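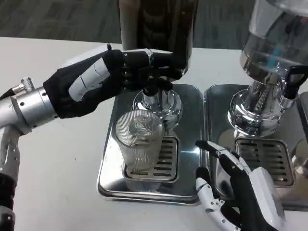 What does an anti-corruption ombudsman do with a complaint about a public contract? The office registers it the same day, asks the agency for its records, and decides within 28 days whether to open an inquiry.

Members of the Cormier Civic Forum visited the ombudsman's office in Fonbridge on Friday. Deputy Ombudsman Kendra Després received the delegation and outlined the Grekisetti water contract case, in which 69 complaints were filed by residents and losing bidders.
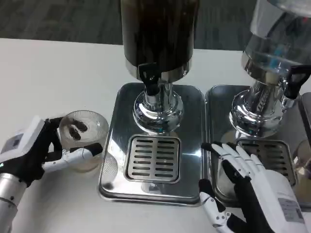
Beverage dispensers on a white tabletop.

The registry holds 2,000 open and closed files. Visitors were shown how a file is sealed once it is referred to the prosecutor.
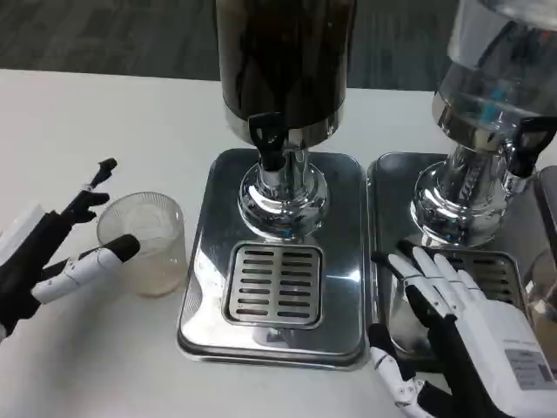
Photo: Cormier Civic Forum

Ms. Després took questions on party funding, which falls outside the office's powers. The next visit is planned for January.

Related items
Erno council publishes gift register
Grekisetti contract: hearing dates
Who may file a complaint?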